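Kavero Users' Circle
Minutes of the visit to the Jedari workshop, Sat 2 November

Present: Soon-im Ahn (chair), Seon-mi Um (minutes), members as on the signed list. From Jedari: two persons of the handling team.
Apologies: received from the Skindberg members.

1. Opening
The chair opened the meeting at the workshop and thanked Jedari for the invitation. The minutes of the March meeting were approved with one correction: the hall fee is 140, not 200.

2. Demonstration of hand-held grippers
The hosts showed the task of a small blue ring and a divided box with a lid. The operator guides the gripper by hand, and the movement is recorded for later use with a robot arm. 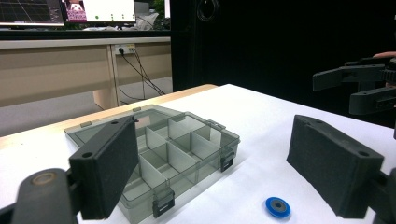

The hosts explained that each recording should be short, and that a recording with a long pause in it is normally thrown away. Members were invited to try after the tea break. It was agreed to go by the order of the signed list.

Soon-im Ahn asked why such a simple task was chosen. The answer was that small parts in small compartments are the daily work of many customers — and for this work the fingers must be placed with care. 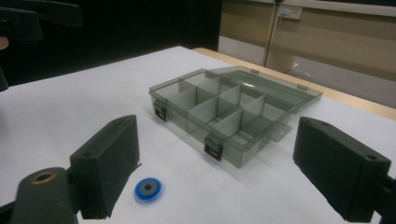
Item 2: open organizer box and blue tape roll on the white table.

3. Questions on the equipment
There was a long discussion about the soft pads on the fingers. Jedari prefers foam and changes it when it becomes hard. The hosts also compared the foam pads with the narrow jointed fingers, which can hold a small part near a wall of the box. 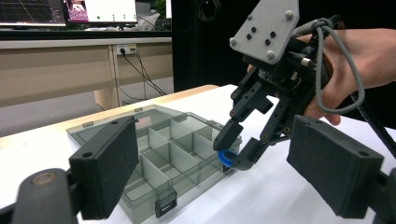 Seon-mi Um remarked that the narrow fingers would suit her own work better, but she would like to know the price of spare parts before the circle decides anything. The hosts promised to send a list.

One member asked if the Ra software can read the recordings. It can, from version 9. Older versions need a converter, and Jedari does not support it.

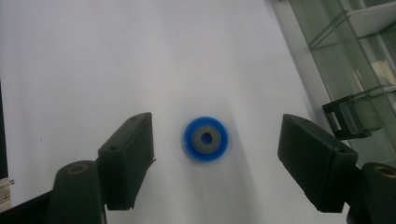 4. Loan of a set
Jedari offered to lend one set to the circle until March. The offer was accepted with thanks. Soon-im Ahn will sign the loan paper and Seon-mi Um will keep the booking list.

5. Other business
The newsletter now goes to 69 addresses. Corrections to the address list should be sent to Seon-mi Um.

Next meeting: in March, place to be announced.

Minutes taken by Seon-mi Um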